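# Lonent opens tool library in Katus and invites residents to repair more at home

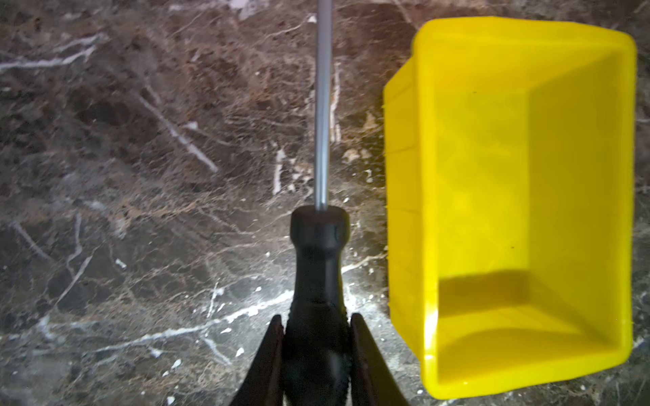

*By Thanasis Gavalas, Lonent media office | 31 May 2026 | For immediate release*

KATUS - Lonent, the neighbourhood repair association, is pleased to announce that its new tool library is now open to all residents of Katus and of the nearby suburb of Ayala. Members can borrow hand tools, ladders, clamps and small garden equipment for up to 18 days, in the same way as they borrow books.

The library is located in the former paint shop on Troltent Street, which stood closed for several years. Lonent has signed a lease for the ground floor and has renewed the lighting, the shelves and the front counter. The entrance has no step, and there is a parking place for loading directly in front of the door.

Membership costs $56 per year for one household. Students and pensioners pay $20. The fee covers all loans, and there is no extra charge for normal wear of a tool. If an item is lost, the member and the library agree together on a fair price for the replacement.

The collection has 3371 items in the catalogue. Many of them were donated by families who were moving to a smaller home, and others were bought second-hand at clearance sales. Every item is cleaned, checked and labelled before it goes on the shelf. Electric tools are also tested by a licensed electrician, and they carry a tag with the date of the last test.

"When I came to this city I lived in a small flat and I did not own even a hammer," said Thanasis Gavalas, who coordinates the project for Lonent. "To put up one shelf, I had to buy everything new, and after that it stayed in the cupboard. I think many people here know this situation. We want that a person can come in, explain the job and go home with the correct tool."

The staff at the counter will help members to choose. A common mistake is to use a screwdriver of the wrong size, which damages the head of the screw and makes it difficult to remove later. For this reason the library lends screwdrivers in sets, with a printed card on matching the tip to the screw.

In August, Lonent will begin a program of evening workshops at the same address. The first subjects are:

- repairing a loose door hinge
- changing a tap washer
- sharpening kitchen knives and garden shears
- fixing a wobbly chair

The workshops are free for members. Other visitors are also welcome if there are places left - they are asked to make a small donation for materials.

Lonent continues to accept donations of tools in working order. Paint, solvents, chainsaws and petrol-powered machines cannot be accepted. Larger objects, such as workbenches, should be discussed with the staff before they are brought to the building.

To become a member, residents should bring proof of address and one piece of photo identification to the counter. Registration can be completed during the visit, and the first loan is possible on the same day.

**Media contact:** Thanasis Gavalas, Lonent, Troltent Street, Katus. Interviews and visits to the library can be arranged on request.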